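Grippers practical, handout 2 (wrist camera + two-finger comparison)
Notes by Lowri Bellis, corrections to Iestyn Mathias please

Two sets of fingers this time, Jernitz and Ernel. Same arm, same controller, same wrist camera. Change the fingers, nothing else. If you retune the grip force in between you've got two experiments and no comparison, start again.

Before you begin: home the arm, open fully, check both tips show in the wrist view. Write down the camera exposure. Last year half the groups didnt and we couldn't use their logs.
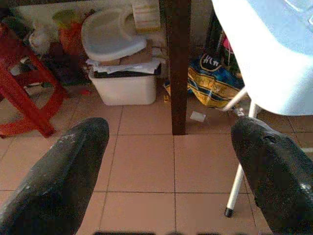 Choosing targets. Work from the wrist view when you pick, because that's all the controller gets. Go for a spread of stiffness and thickness. Thin and flat is the hard case: a small square of white paper lying flat on a tile, like the one near the table leg, gives the tips hardly any edge to get under. A crumpled plastic bag is easier to pinch but changes shape as you close. Chair legs count as obstacles, not targets. Mark them as such before planning.

Runs: 200 grasps per finger set, split evenly over your targets. Log every attempt incl. the aborted ones. A grasp counts if held for 2 seconds after lift. Slips after that go in the notes colum, not the score.

Known problems
- Zitgate software drops the camera feed if left idle. Restart the node, not the arm.
- Dusty tips. Wipe between sets, same cloth, or friction drifts.
- Error 53 = finger travel limit. Back off and re-home.

Write-up: success rate per target, both finger sets, one paragraph on where the view was blocked by the fingers themselves. Hand in to Beddoe lab, shelf by the door. Iestyn is on ext. 2444 mornings only.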